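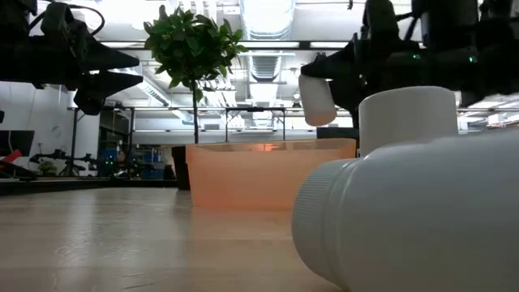 右臂夹着小白瓶，左臂空着。

夹爪是下午换的。Cistlow的旧款拆下来，Ultbridge寄来的装上去，螺丝孔差半毫米，Gwenllian拿锉刀锉了二十分钟，铁屑落了一袖子。

“再来。”她说。

Folasade Ugwu敲回车。第七轮。臂抬起来，停，往左，再停。那一停最烦人。旧控制器没有这个停顿，旧控制器直接撞过去，撞翻了再说。新的会想。想得太久了。

“它在犹豫。”

“它在算。”

“看起来就是犹豫。”

不跟她争。Gwenllian Bellis盯着桌面上的反光，橙色的桶在木纹上映出淡淡一片，像谁把茶洒了又擦掉。那棵小树是Folasade摆的，说训练数据里要有点叶子，遮挡，杂乱，真实世界。叶子确实遮挡。昨天相机把树冠当成了人头，左臂缩回去，整整一小时不肯出来。

重启。标定。重启。

手机在兜里震。Omoregie那边的人，又是问。报告什么时候给，两家选哪家，周一能不能定。她没接。周一。今天才周五，天还没黑，怎么就周一了。

表格里写着：Cistlow，2000次抓取，掉49次。Ultbridge，一次都还没算数，因为每跑一轮她都要改点什么。改力矩，改角度，改指尖那层胶皮。改到后来不知道在比谁了。比夹爪还是比自己。

“你得停手，”Folasade说，椅子转过来，“不停手就没有数。”

“角度不对。”

“角度永远不对。你就让它错着跑。”

她说得对。Gwenllian讨厌她说得对的时候那个样子，脚蹬在桌腿上，晃，晃。

在Usix的时候也是这样。那年她们俩还不熟，隔着两排工位，老板要一个能拧瓶盖的手，给了三个月。拧到第十一周，盖子是拧下来了，瓶子也碎了。Folasade走过来，第一句话不是你好，是“你的编码器装反了”。真装反了。后来公司没了，手没了，剩下一个文件夹和这个朋友。

“好。锁参数。”她把手从键盘上拿开，放到膝盖底下压住，像小时候挨训。“跑。”

跑。

第一次，夹住了，放进桶里。咚。

第二次，咚。

第三次滑了一下，指尖往下掉了一点，又咬住。两个人都没出声。咚。

桶底的声音很闷，塑料碰塑料。取出来，摆好，再来。Folasade负责摆，Gwenllian负责记。写着写着字就歪了，一个勾一个勾，后来勾都不像勾，像鱼钩，像鸟。晚饭没吃。谁的饼干，不知道，吃了。

掉了一次。瓶子滚到大瓶子旁边，靠住了。

“记。”

“记了。”

“你刚才手动了。”

“没动。”

动了。手指在膝盖底下抽了一下，想去调那个角度。就一度半。就一度半也不行。

十点多，灯管嗡嗡响，楼上的风管也响。臂还是那样，抬，停，往左，停。听久了那个停顿变得不讨厌了，有点像一个人过马路，看左边，看右边。她忽然想起母亲最后那年倒水，壶举起来，总要悬一会儿，悬到她忍不住伸手去接。母亲说，你别碰，我自已来。

她那时候每次都碰。

“发什么呆，”Folasade说，“掉没掉？”

“没掉。”

画勾。

手机又震，还是Omoregie。这回她接了，肩膀夹着电话，笔没放下。那头问怎么样，快不快，有没有结论。

“没有，”她说，“还在跑。离2000次还早呢。”

那头说了一串什么。

“那就周一晚上。再早没有。”

挂了。Folasade看着她，脚不晃了，手里拿着瓶子，等她点头。她点头。瓶子放上去。臂抬起来，停在半空。

她没伸手。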